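搜索 请输入关键词 热门：防晒 眼霜 敏感肌

Kultmont家用红光美容面罩：戴了一个夏天，我的脸没怎么变

我对“美容仪”三个字向来没什么好感。抽屉里躺着一台早已充不进电的导入仪，还有两根滚轮，都是被详情页上那种左右对比图骗来的。左边那半张脸灯光发黄，嘴角往下耷拉，右边那半张打了正面光，人还在笑，这种图看多了，谁都能看出门道。所以Kultmont这只红光面罩刚出来的时候，我压根没打算写。后来问的读者实在太多，栏目里的Tamsin Goodwin又赌我坚持不到一个月，我才自己掏钱买了一只。

先说清楚：面罩是我买的，品牌方没有看过这篇稿子，也没有给过一分钱。

盒子做得很讲究，开盖有阻尼，里面垫了一层绒布。我对这种盒子的第一反应是，钱花在这儿了。面罩本体是软硅胶，内侧一排排灯珠，外侧印着一个小小的商标。附一条绑带，一根充电线，一个遥控器，一本说明书。说明书正文很薄，宣传语倒是印了好几页，什么“唤醒肌底能量”“让时间慢下来”。我找了半天，想找灯的波长和贴近皮肤时的光照强度。波长找到了，光照强度没有。

这一点值得多说几句。红光护肤背后有一些研究，这我不否认。可研究里用的设备、距离、时长、频次都有明确的参数，换一台灯，换一个强度，结论就不能原样搬过来。商家最爱干的事情，就是引用别人的设备做出来的结果，给自己的产品背书。Kultmont的产品页上写着“多项研究证实红光有助改善肤质”，我点进去，没有一项用的是这只面罩。我写信问客服，贴面时的光照强度到底是多少，对方回得很快，也很客气，说“属于内部数据，不便提供”。我又问有没有用这台机器做过测试，回信说有一份用户体验调查，参与者20人，大部分“感觉皮肤更有光泽”。

20个人，没有对照组，自己打分，机器还是白送的。换了我，免费拿一只面罩，也会觉得自己有光泽。

再说用起来怎么样。官方建议每次11分钟，每周5次。听着不长，做起来挺烦的。戴上以后看不了书，因为眼孔开得小，光又从边上漏进来，低头字是红的，抬头墙也是红的。我试过戴着它收拾碗筷，绑带往下滑，鼻梁那里磕得生疼。最后只能躺着，躺着就容易睡着，睡着了机器自己关掉，醒过来脸上一圈印子。

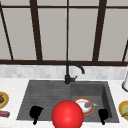
美妆护肤评测组 · 仪器与工具栏目

绑带是我最不满意的地方。它只有一条，横着绕过后脑勺，头发滑一点就挂不住。我头围偏小，收到最紧还是松，下巴那一截离皮肤老远，光照到的恐怕主要是我的衣领。Bronwyn Hoani脸比我宽，她试戴的时候倒是贴合，可她说颧骨处发闷，摘下来有汗。同样一只面罩，两张脸上灯珠到皮肤的距离差这么多，说明书上那个统一的时长是怎么定出来的，我很想知道。

充电也不省心。遥控器和面罩之间连着一根线，接头那里有点松，用到第二个月，翻身压了一下，灯闪了几次。后来没再闪，但我从此每次都平躺着不敢动。卖这个价钱，接头做成这样，说不过去。

至于效果，我尽量老实交代。开始之前，我在浴室同一盏灯下拍了照片，每月补拍一次，洗完脸，不上任何东西，不笑。我还把照片打乱了发给Bronwyn Fairweather和Cremilda Miranda，让她们各自挑出“状态最好的一张”。Bronwyn挑的是开始之前那张。Cremilda挑的是八月那张，理由是“你那天看着睡得比较好”。她说得没错，我那阵子在休假。

我自己照镜子，觉得两颊的泛红似乎淡了一点。但同一段时间里我停掉了一瓶刺激的酸类精华，又换了更温和的洁面，到底该谢谁，我说不准。法令纹还在老地方，眼下的细纹也是。详情页上写的“紧致轮廓”，我没看到，家里人也没看到。

也有人会说，用得不够久。客服就是这么答的，建议我“继续坚持，因人而异”。这句话我在导入仪的客服那里也听过，一个字都不差。一样东西没有效果是因为时间不够，有效果就是产品好，那它永远不会错，只有顾客会错。

顺便拿别家的比一比。Zurari那只硬壳款我借来戴过两个星期，更重，但上面多一条过头顶的绑带，稳得多，眼睛周围也有一圈软垫挡光，至少能听着播客不必死死闭眼。说明书同样含糊。Stesteck的手持款便宜不少，问题是得举着，一块一块地照，我照完半边脸手就酸了，第二天就不想碰。三样里如果非要挑，我会挑Zurari，单纯图它戴得住。要说哪一只照出来的皮肤更好，我没有看出差别。

安全方面，我这段时间没有出现灼热或者起疹子。不过说明书把注意事项印在最后一页，字小得要凑近了看：正在服用光敏性药物的、有光敏性疾病的、近期做过激光的，都不该自己在家用，眼睛有病史的要先问医生。这些话应该印在盒盖上，放在“唤醒肌底能量”那个位置。有黄褐斑的读者也请先去皮肤科问一声，别听直播间的。

还有退货。页面上大字写着“不满意可退”，小字写着须保持包装完整、灯珠无使用痕迹。我问客服什么叫使用痕迹，对方说由仓库判断。Nikau Kingi去年在Partington的网店买过同一个牌子的上一代产品，戴了三次想退，仓库回复说硅胶内侧有油脂残留，不予受理。一只贴在脸上的面罩，不沾油脂怎么试？

优点也有。硅胶软，好擦，用温水湿布抹一遍就干净。重量轻，出门能塞进行李箱的夹层。充满一次电够我用一个多星期。自动关机很准，没出过岔子。如果你本来就想每天晚上找个理由躺一会儿，手机放到一边，那它确实能让你做到，只是一条热毛巾也可以。

打分的话，满分5分，我给两分。一分给做工里还过得去的部分，一分给它没有伤到我的皮肤。预算有限的读者，先把防晒买够、涂足，剩下的钱买一支自己用着不刺激的维A类产品，从低浓度慢慢来，怀孕或备孕的别用。这些东西没有绒布盒子，可研究做得比灯扎实多了。

Tamsin的赌我赢了，她欠我一顿午饭。面罩现在收在衣柜顶上，有读者想看接头那里松成什么样，可以来信，我下回补一段。

联系我们 | 投稿与更正 | 版权所有，未经许可不得转载 | 返回顶部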